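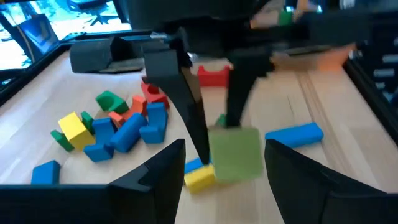
Figure 3. Colorful wooden blocks on a light-grained tabletop, with gripper fingers above them.

4.2 Why passengers book a ride ahead of time

We turn now to the question that first drew us to this work, namely what makes a tired traveler at Brident airport choose a pre-booked car over the line of cabs at the curb. Of the 197 passengers who kindly stopped to talk with us in February, 59 had arranged their ride before leaving home, and many of them were happy to tell us at length how they had gone about it (we are still grateful for their patience, with suitcases and sleepy children in tow).

Price mattered, of course, but it came up less often than we had expected. What people spoke of most warmly was knowing the fare before they landed – several had saved the confirmation from Plornano or Protidley on their phones and were glad to show it to us. Among the pre-booked group, 31 said they would have paid a little more for a driver waiting inside the terminal, a wish that Howlader and Seneviratne also heard in their earlier interviews with hotel guests.

Late arrivals were a somewhat different story. The 16 passengers who landed after 11 p.m. and had booked ahead cared mainly about whether the driver would wait if the flight ran behind, and they had often read the waiting-time rules with real care. We return to those rules in Section 5, where the two operators' terms are compared.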